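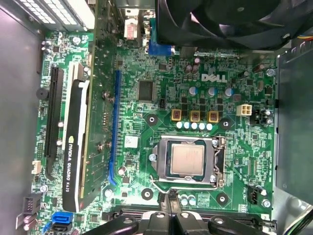 Gus Tran wants it on record that the gate on Run 9 was latched when he left it, that it has always been latched when he left it, and that the dog is a liar. So noted. The gate is still going on the list.

Welbridge Working Dog Kennels
Winter Readiness Inspection, Form 758
Nov 8, 2018

Marks used: OK, Fix, Stop. "Stop" means no dog goes in until it's done. "Fix" means before the February recertification, and please don't read that as "the night before the February recertification."

RUNS AND GATES

Gate latches close on their own weight - Fix
Run 9 closes if you lift it slightly and mean it. A Malinois can tell the difference between a gate that is closed and a gate that is resting. New latch ordered from Guvix. Until it comes, clip it with a carabiner, through the hasp and not around the post.

Mesh free of sharp ends at nose height - OK
Last year's repair has held up. It's ugly, and it can stay ugly.

Floors drain, no standing water - Fix
The low corner in Run 3 holds water after hosing. Squeegee it by hand for now. In freezing weather a puddle there becomes a skating lesson for an animal we've spent two years teaching to walk carefully.

Kickboards secure - OK

Shade and wind panels tied down - OK
Some of the knots are personal. Whoever ties them, please learn one that other people can untie.

HEAT, WATER AND BEDDING

Indoor heaters have guards and clear space on all sides - Stop (cleared same day)
A stack of blankets was leaning on the guard in the whelping room. Blankets moved, heater checked, lecture delivered to an empty hallway. The clear space is marked on the floor in yellow tape. The tape isn't a shelf.

Cords out of reach of dogs - OK

Water buckets clean, clipped, and full - OK
Clipped to the wall, that is. An unclipped bucket is a toy.

Raised beds sound, no loose canvas - Fix
The bed in the quarantine run is more hole than bed. Replace. Don't patch it again.

TRAINING AIDS AND STORAGE

Scent materials locked and logged - OK
The log matches the locker, down to the last jar. I checked twice out of suspicion. Keep the initials readable. One entry appears to have been signed by a seismograph.

Training aids kept apart from food and medicine - OK

Bite sleeves and suits inspected for tears - Fix
The left sleeve has a split seam near the elbow. It's tagged and hung on the wrong side of the door, where it won't be grabbed in a hurry. The suit is fine. The suit also smells like a pond, and there is no box for that on this form.

Leashes, long lines and harness buckles - OK
One long line retired. If you can see the core, it's done, even if it was expensive and you were fond of it.

VEHICLE (the Hinomach van)

Crates bolted down, doors open from inside and out - OK

Heat alarm sounds and drops the rear windows - OK
It sounds. Anyone who was in the parking lot can confirm. Test it weekly through the winter too. A closed van in sunshine warms up faster than most people expect, even in a month with snow in it.

First aid kit complete, nothing expired - Fix
Eye wash out of date. Vet wrap all gone, and the hot pink roll hasn't been seen since the open house.

Floor mats flat, ramp grips intact - OK

Odometer noted - OK
It has gone about 1,000 miles since the last inspection, which is a lot of driving for a van that everyone tells me they never use.

FIRE AND EXIT

Extinguishers in date and on their hooks - OK

Back door opens fully - Fix
It opens until it meets the feed bin. Dimitrov have been asked to deliver to the side door from now on. Move the bin in the meantime. It has wheels.

Slip leads hanging at both exits - OK

Evacuation order posted - OK
Posted, current, and behind the calendar. Calendar moved.

COMMENTS

Tran, on Run 9: would like a camera. Request passed along without enthusiasm.

Night shift: the hallway light flickers. Added to Fix. Bring a flashlight and don't stand on a crate to poke it.

Inspector: latch, heater tape and back door get looked at again next week, unannounced, probably right after lunch. Leave the form on the clipboard, and the pen with it.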